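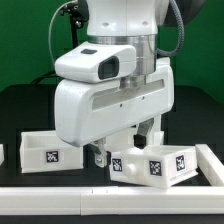
Best way to store dry beans long term?

ulutvillecook
I bought way too many beans in December and they still take forever to soften. I've got 13 bags left, all in the pantry in the paper they came in. Is it the beans or is it me? I shop at Risteo, if that matters.

potluckpam
It's the beans! Old ones just stay hard. Two things I'd try:

1. Soak overnight with a spoonful of salt. I know people say salt makes them tough, but mine come out creamy every time.
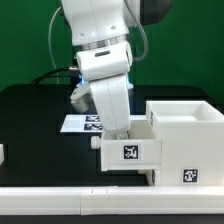

2. Skip the tomatoes until the beans are soft. Acid really does slow them down.

grumpy_ladle
Gonna disagree on the soaking. I quit years ago and just simmer them for 4 hours while I do other stuff. Pam's salt thing is fine, the overnight part is a waste of a good bowl.

potluckpam
Four hours in July?? My kitchen would melt – no thanks.
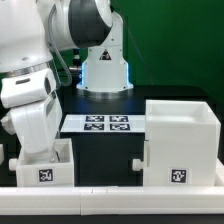 tatlifan70
Paper bags are the real problem, get those beans into something with a lid. My sister runs the kitchen at Ala and she won't keep anything dry in paper, bugs find it every time. I used to scoop mine out of a little open white bin like the one up there, and the moths loved me for it. Glass jars now, with the month on masking tape.

grumpy_ladle
Okay, jars I can agree with. Still not soaking.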